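Sideboard door won't stay shut, lock or hinge?

tallboy_tam
Office sideboard, pale oak, curved front, a Skondevard I think. Middle door drifts open like it's got something to tell me. Cost 300 second-hand. Hinge, lock or curse?

Broletti
Hinge. Two turns on the side screw and stop reading the internet.

mugshelf
Disagree. Doors with locks often rely on the lock to stay shut. Have you tried locking it, or is that too obvious?

tallboy_tam
I have one key, and it may not be the right one. Hui-mei Hsueh had the office before me and is now in Daltport with, I suspect, the others.

Broletti
Still the hinge. 1,559 posts on this forum and I've been wrong in almost none of them.

mugshelf
We've all read the other ones. Is the floor level? Carpet hides a lot. Stick 5 mm of card under the front and see if it behaves.

Yu
Magnetic catch from the hardware shop. Costs less than this argument.

tallboy_tam
Going with Yu, then the card, then Broletti if I'm desperate. Pics from this afternoon:

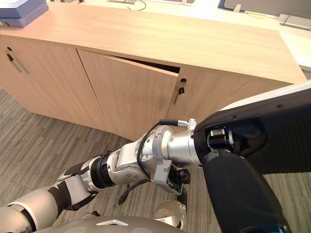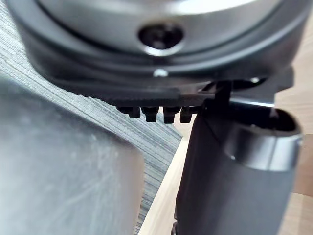

Middle door ajar in the first one; second is a close-up of the gripper.

Broletti
Hinge.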